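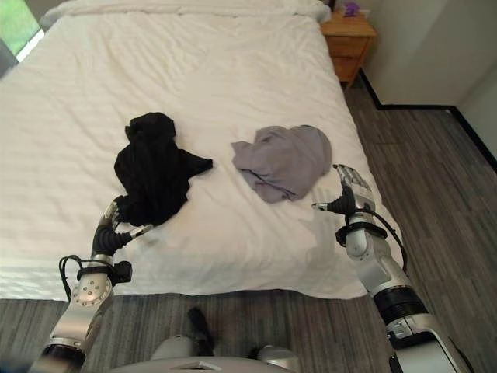
Figure 3. Two crumpled garments on a wrinkled white to cream bedspread.

4.2 Where creases come from, and where they go

Anyone who has made a bed and then sat on it knows how quickly a flat cloth stops being flat. What delighted us in the household part of the Wenora study was how much order there is in the result. Creases in a large, lightly loaded cloth tend to gather into families, and members of one family share a direction and a spacing. A single bedspread can carry several families at once: in Figure 3, long soft creases fan outward on one side, fine horizontal ripples run along the left, and diagonal folds stretch down from the middle toward the lower right.

We asked each of the 45 participating households to leave one bed cover as it was at the end of an ordinary day and to fill in the short form described in Section 3. In all, 289 forms came back with every field complete, and these are the ones used below. Fiber content and weave were taken from the care label where there was one, and otherwise from a small swatch test.

The first result is a simple one. Spacing between neighboring creases grows with the thickness of the cloth, just as the classic thin-sheet models say it should, and it does so even on a soft mattress that gives way under load. We had expected the mattress to blur this relation badly. It blurred it a little, mostly for quilted covers, which we treat separately in Section 5.

Direction was the bigger surprise – and, for us, the most enjoyable part of the analysis. Plain-weave covers preferred creases along the warp or the weft, while covers with a looser weave let them wander. Jae-hoon Han suggested sorting the forms by time since washing, and the picture sharpened at once. Freshly washed covers kept the fold lines from the closet for a day or more, and later creases often started from those old lines and branched away.

To test this under steadier conditions we cut 58 squares from the Grodow cotton, each 400 mm on a side, folded them once under a fixed weight and then let them relax on a foam block. New creases met the old fold line at a steep angle far more often than chance would allow. The same squares, steamed first, showed almost no preference. Humidity therefore matters a great deal, and we return to it in Section 4.3 with the Utatard linen, where the effect is stronger still.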